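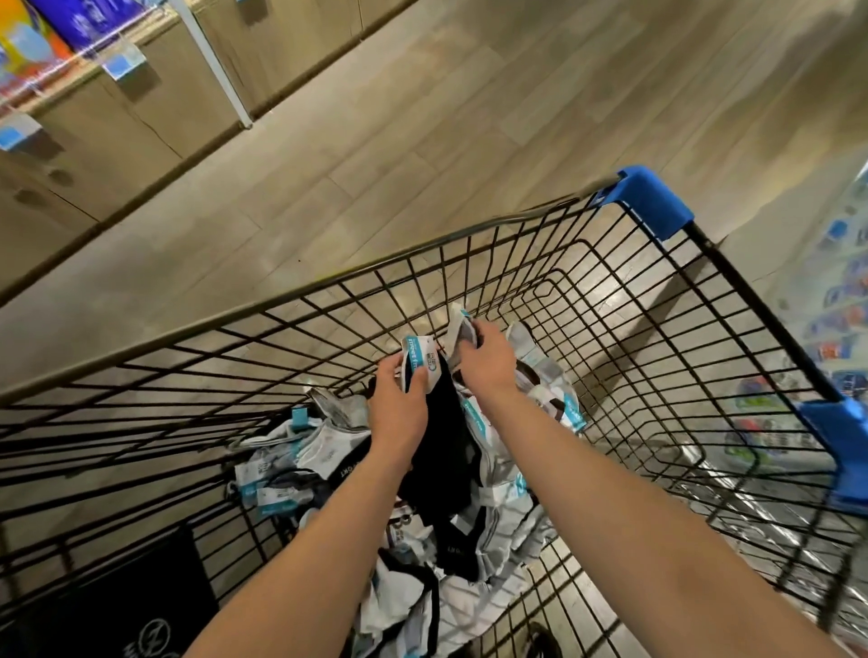 ファウスティノ・メレンデス：前回の手順どおりに挟んだのですが、リンドウの花だけが茶色くなりました。葉と茎は緑のままです。吸い取り紙の替え方が足りないのでしょうか、それとも重しの問題でしょうか。

コメント欄に入ったこの質問への回答を兼ねて、野草の押し葉標本を家庭で作る際の乾燥と保管の手順を改訂する。前の版は葉物を前提に書いており、花弁の厚い種類の扱いが抜けていた。

花だけが変色する場合、まず疑うのは最初の一日の紙替えである。リンドウのように筒状の花は内側に水分が残る。外側の紙が乾いていても、花筒の中は湿ったままになっている。重しを増やしても改善しない。花を一つだけ縦に切り開き、内側を上にして並べ、残りは筒のまま横向きに置く。切り開いたほうは観察用、筒のほうは形の記録用になる。

用意するもの
新聞紙（カラー面の少ないもの）
吸い取り紙
段ボール（片面に波の目が見えるように切ったもの）
板二枚、締め具または重し
ピンセット、柔らかい筆、鉛筆
台紙、和紙テープ、でんぷん糊

吸い取り紙はグラレテックス（Gralletex）の250 g/m²を使っている。薄手のものも試したが、二回乾かすと波打ってきて、葉に筋が付いた。園芸店の店頭にない場合は画材店の版画用の棚を見るとよい。キッチンペーパーはエンボスの凹凸が花弁に写るため、標本には使わない。急ぐときに茎の切り口だけを包む程度なら差し支えない。

段ボールの波の目は全部同じ向きに揃える。向きが混ざると空気の通り道がふさがる。

挟む順序
下から、板、段ボール、吸い取り紙、新聞紙、植物、新聞紙、吸い取り紙、段ボールの順に重ねる。植物を直接吸い取り紙に載せると、紙替えのたびに花弁が剥がれる。新聞紙は二つ折りのまま使い、植物が乾くまで開かない。替えるのは吸い取り紙のほうだけである。

例外は粘液の出る種類で、モウセンゴケやノアザミの総苞などは新聞紙に貼り付く。この場合はクッキングシートを小さく切って接触面にだけ当てる。全面に敷くと水分が抜けない。

太い根や塊茎は縦に半分に割る。厚みが4 mmを超える部分があるときは、その周囲に吸い取り紙の切れ端を枕のように詰め、葉の面にも圧がかかるようにする。枕を省くと葉が縮れ、後から霧吹きで戻そうとしてもきれいには伸びない。

圧と紙替え
コニック（Konik）のベルト式の押し器を使う場合、初日は緩めに締め、翌日の紙替えの後に締め直す。水を含んだ茎を初日から強く締めると、汁が出て周囲の花弁に染みる。重しで代用するなら水を入れたペットボトルを横に並べる。1,000 mlのものが扱いやすい。辞書や雑誌は湿気を吸って反るので勧めない。

紙替えは初日が朝と夜、二日目から四日目までは一日一回、その後は一日おきとする。抜き取った吸い取り紙は風通しのよい場所に立てて干し、完全に乾いてから戻す。手の甲を当てて冷たく感じる紙はまだ湿っている。

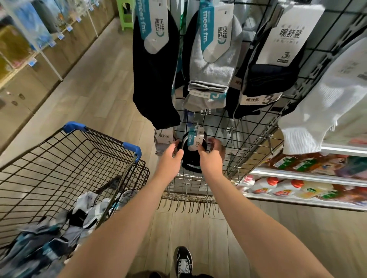 二回目の紙替えは、植物の姿を直せる最後の機会でもある。初日は茎に張りがあって思う向きに曲がらないが、一晩置くとしなる。葉を一枚か二枚裏返し、葉裏の毛や脈が見えるようにしておく。花は正面と横向きの両方が残るようにする。三日目以降に動かすと折れる。

乾燥の判定は、標本の中央を持って静かに持ち上げたときに垂れないこと、茎の最も太い部分に爪を立てても跡が付かないことの二点で行う。葉だけを触って終わりにすると、保管中に茎からかびが出る。

機械乾燥について
布団乾燥機を使う方法は前の版でも触れた。温風を段ボールの波の目に沿って流し、反対側を開けておく。箱で覆って密閉してはならない。青や紫の花は温風のほうが色が残りやすく、リンドウ、ツリガネニンジン、キキョウの仲間には有効である。黄色の花では差が小さい。運転中は部屋を離れず、就寝時には使わない。

電子レンジは色が良く残るという報告もあるが、加熱むらで葉の一部だけが焦げることがあり、種子も死ぬ。標本としては採用していない。しおりやカードを作るだけなら、短い加熱と放冷を繰り返せばよい。

レナト・カブレラからは、シリカゲルを封筒に入れて一緒に挟む方法を教わった。花弁の薄いケシ科では結果が良かった。多肉質の葉には効かず、ベンケイソウ類は事前に熱湯に短時間くぐらせてから挟むほうが確実である。くぐらせた後は布で水気を取り、花には湯をかけない。

ラベル
ラベルは採集した日のうちに鉛筆で書く。インクは湿気でにじみ、ボールペンは年数がたつと薄くなる。記入する項目は、採集地、標高、環境、花の生時の色、採集者、日付である。名前が分からなければ空欄で構わない。同定は後からでもできるが、花の色と生えていた場所は後から調べられない。

環境の欄は「草地」「林縁」だけでは足りない。ミシュラ（Mishra）の湿原で採ったキンポウゲ科の株は、「雪田の下端、流水の脇、日当たり良」と書いてあったおかげで、後日、候補を絞り込めた。同じ日の別の株には「湿地」としか書いておらず、いまだに属止まりになっている。

採集してよい場所かどうかは事前に確認する。保護区域では落ちた花弁も拾わない。許可のある場所でも、群落の端の一株だけを採ることはせず、十分な数がある箇所から最小限を取る。

台紙貼り
台紙は中性紙を使う。植物全体に糊を塗る方式は、後で葉裏を見られなくなるので避け、茎の要所を細く切った和紙テープで留める。テープの幅は茎の太さに合わせて切り分ける。花の上にはテープを渡さない。外れた種子や花弁は紙の小袋に入れ、台紙の右上に貼る。セロハンテープは黄変して剥がれるので使用不可。

保管と防虫
完成した標本はチャック付きの袋に入れ、家庭用冷凍庫で一週間冷凍する。取り出した後、袋を開けるのは室温に戻してからにする。すぐ開けると結露して台紙が波打つ。この処理を年に一度、梅雨明けの後に繰り返す。

保管場所は押し入れの上段か、外壁に接していない棚がよい。ストムンスカ（Stomunska）の紙箱は蓋が深く、光が入らない点で使いやすいが、積み重ねると底の箱がたわむ。三段までとしている。衣類用の防虫剤は種類の違うものを同じ箱に入れない。

よくある失敗
花弁が新聞紙に付いた場合は、無理に剥がさず、そのまま乾かしてから新聞紙ごと周囲を切り抜き、小袋に入れる。
葉が黒くなった場合、紙替えの遅れのほかに、採集袋の中で蒸れた可能性がある。夏は袋に少し空気を入れ、日陰で持ち運ぶ。
白い粉が出た場合はかびを疑う。ほかの標本から離し、筆で払う作業は屋外で行う。

メレンデスさんの標本は、花弁の縁だけが茶色いのであれば紙替えの間隔を詰めれば次は防げると思う。全体が茶色いなら、花を一つ切り開いて乾かしたものと比べてみてほしい。すでに変色した分の色は戻らないが、花筒の形と萼の切れ込みが見えるなら同定には使えるので、ラベルに生時の色を書き足して残しておくとよい。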